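Surko Racing

Surko Racing was a small motor racing constructor and team that competed in single-seaters and, for two seasons, in a sports car series with more classes than spectators. It was founded by the engineer Sota Arai, who had been designing suspension parts for other people's cars and had grown tired of watching other people bend them. The team is best remembered for the Surko Juro, a car widely admired by those who did not have to drive it.

Origins

Arai set up the company in a former grain store outside Kamudley, a town chosen for its rent. The first car used a bought-in engine, a bought-in gearbox and a chassis of Arai's own design, which he described in the program for its debut as "conventional, apart from the front." The front was lower than anyone else's by a wide margin. On smooth circuits this gave excellent grip in fast corners. On other circuits it removed the paint from the curbs.

Early results were mixed. The car retired from its first two races with cooling trouble and finished the third, where it was classified ahead of four cars that had stopped running. A proper points finish came the following May in the rain, when most of the faster entries left the road at the same corner.

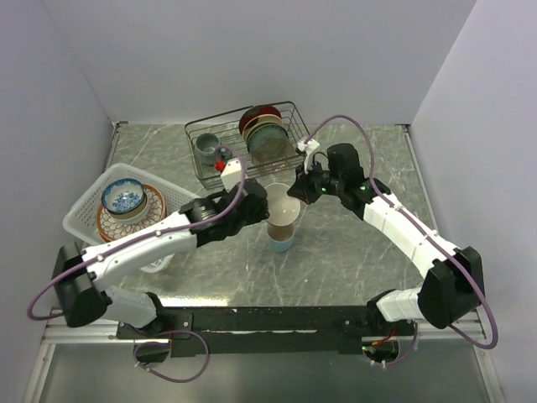

Sponsorship arrived soon afterward from Sombatkul, a maker of industrial adhesives, and the cars were repainted in the company's pale yellow. The arrangement lasted longer than the adhesive, which was briefly used to hold the mirrors on.

The Juro

The Juro was drawn over a single winter and first ran on 17th April at a private test. Its main novelty was a pair of side-mounted radiators fed by long ducts, an idea intended to clean up the airflow to the rear wing. The ducts worked well enough at speed and very little at rest, so the team became practiced at sending its drivers to the grid last. 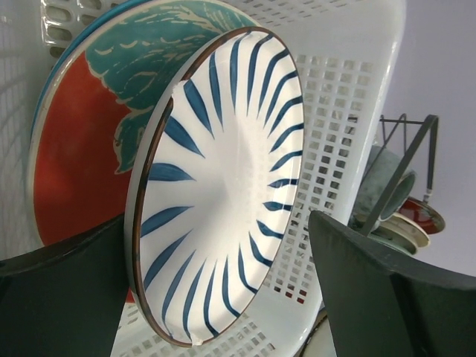
The livery caused nearly as much discussion as the car. Arai disliked stripes, and Sombatkul's marketing department disliked plain yellow, so a compromise was reached in which the wheel covers carried the decoration. Each had a white center left bare and a ring of slender dark blue strokes around the outside, tapering inward like petals, much as on the white plate with the thin brown rim shown here, though the plate has fared better. It has a small chip at the upper left edge and a nick near the bottom, and the covers rarely reached the end of a practice session in such good order. Officials asked for them to be removed after one overtook its own car.

On the track the Juro was quick and fragile. It took one pole position, at Kamudley itself, and led for 20 laps before a driveshaft gave up. The team's press release called the result encouraging.
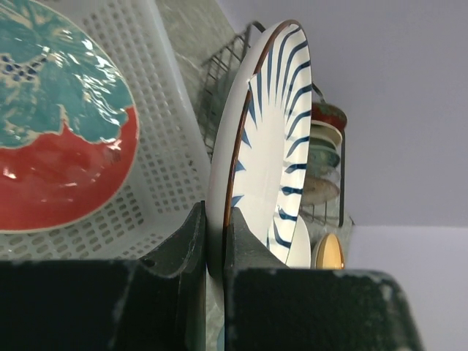
For the sports car program Arai enclosed the wheels and added a second seat, as the rules required, of a size suited to a loaf of bread. Sombatkul had by then handed its colors over to a design agency, which divided the bodywork into two blocks with a pale line between them. The scheme was teal above and tomato red below, close to the glazed plate in the white plastic basket, down to the thin cream band where the two colors meet. It looked handsome in the pit lane. Marshals reported that the car was easy to identify from a distance and usually stationary.

Decline and legacy

Sombatkul withdrew at the end of the second sports car season. Arai kept the workshop open by preparing customer cars, and the racing team was wound up quietly, with its remaining stock sold in one lot to a collector who had wanted only the transporter. One Juro survives in running order and appears at historic meetings, where it is demonstrated at moderate speed and cooled with a household fan.

Arai returned to suspension design. He has given few interviews, and in the longest of them spoke mainly about bushings.

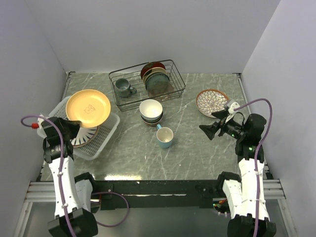 Did Surko ever win a race?

The team won once, in a non-championship event over 100 miles that does not count toward its official record. Surko's own letterhead counted it until the company closed.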